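Visit Report: Dedov Regional Newsroom and the Nokach Press Archive
22 July 2024

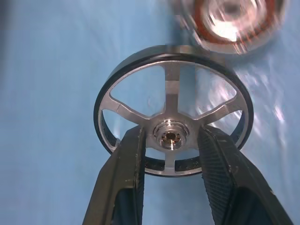 The visit was arranged by the Wesden Institute for Media Studies as part of its work on how local news outlets cover national and European elections. The delegation was led by Saqib Paracha and Viorica Chiriac, and was received at Dedov by the managing editor, Iulian Bogdan.

The morning began with the daily editorial meeting, which the delegation was invited to attend in full. Items discussed included a dispute over school bus routes, a court ruling on water charges, and the newsroom's plans for the regional vote in September. Mr. Bogdan explained that the paper no longer sends its own reporter to the capital and relies on agency copy for most parliamentary business. Its 8 reporters are assigned by district. Ms. Chiriac asked whether readers had noticed the change. The editors replied that complaints were rare, but that letters on national matters had fallen sharply.

A longer exchange followed on corrections. Dedov prints these on page 2 and repeats them at the top of the online article concerned. Members of the delegation found the practice clearer than that of several larger outlets, where changes are often made without notice. The legal editor, Gheorghița Moldovan, described the handling of complaints from candidates during a campaign and provided a copy of the internal guidelines, which will be placed in the Institute's library.

In the afternoon the delegation traveled to the Nokach Press Archive, where Horațiu Roman gave a tour of the reading rooms and the storage floor. The archive holds 82 regional titles, many of which have closed. Scanning is paid for by a grant from the Petrenko Foundation and is carried out in order of the condition of the paper. Mr. Roman noted that the broadcast collection is far less complete, as local radio stations were under no duty to keep recordings of their news bulletins.

Discussion at the archive turned to access. Researchers may consult scanned material on site free of charge, but remote access remains subject to agreements with the former publishers. Mr. Paracha offered the Institute's help in drafting a standard form of permission, and a first text is to be sent to Mr. Roman before the September session.

The Institute thanks the staff of both organizations for their time. Notes from the editorial meeting are available to members on request.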